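Okay, preseason is over and I have thoughts about our little rugby league club, so get comfortable. This is going to be a long one.

For anyone new here, I follow Flindmont. We play on a sloping field behind a tire shop, we finished second from bottom last year, and I have not missed a home game since I moved to town. I own 2 club scarves and neither of them is warm.

So the big news first. Our old hooker is coming back! He walked away after the Sastley game last season, said his knees were done, gave his boots to one of the juniors and everything. Then both of our younger hookers got hurt in the same week and the coach picked up the phone.

I screamed when I saw the club's post. My neighbor knocked on the wall. Worth it.

He's had 8 weeks of training since then, mostly on his own, and he told the club newsletter he'd been running hills before work and hating every minute of it. That's the most him thing I've ever read.

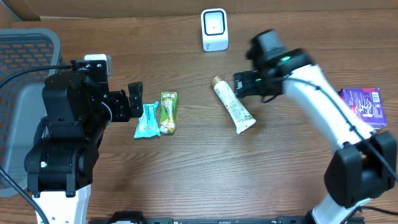 Got this in my replies a lot: is he going to play the full 80 minutes?
The plan is for him to start on the bench and come on after halftime, then build up from there if the knees behave. The coach said so at the supporters' night and I believe her, mostly.

I like that plan. Our problem last year was never the first half. We'd be level at the break and then somebody would turn off a switch and we'd forget how to tackle. Having a calm head come on for that stretch could be worth a couple of wins all by itself.

The Prallau game was the worst of them. Up 28 to 8 with the wind about to be at our backs, and we LOST. I sat in my car for a good while after that one before I could drive home.

And yes, I know, one guy in his thirties doesn't fix a left edge that leaks like ours does. I've seen the replies. Let me have this for a week please.

The other thing I'm excited about is the new winger from Vlček. Fast, really fast, and she - sorry, typing too quickly, that's the women's side, I'll get to them in a second - the new winger for the men is the tall kid from the juniors. He dropped two high balls in the trial and then scored from 60 meters out, so who knows what we've got there.

Women's side: the Vlček signing is the real deal. I watched her in the trial match and she beat three people standing still. They play before the men this year, so come early! The first kickoff is at noon and you'll get a much better parking spot. 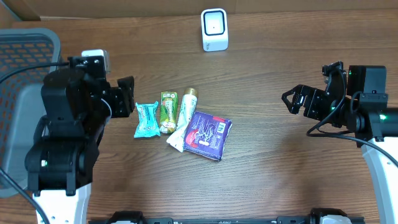

Anyway, back to the season opener. It's Sastley again, at our place, on 12th September. A Monday night! I don't love a Monday game but they couldn't get the lights fixed in time for the weekend, and I'd rather play late than play in the dark.

Sastley have kept nearly their whole pack, and those guys are huge. If we try to go through the middle all night we'll get flattened. Kick long, chase hard, make them turn around. That's my whole coaching career right there, free of charge.

My prediction is Flindmont by 2, with a penalty goal right at the end, and me with no voice on Tuesday.

If you're coming, I'll be at the tire shop end by the fence, same as always. Come say hi. Bring a jacket, it gets cold down there once the sun drops behind the stand.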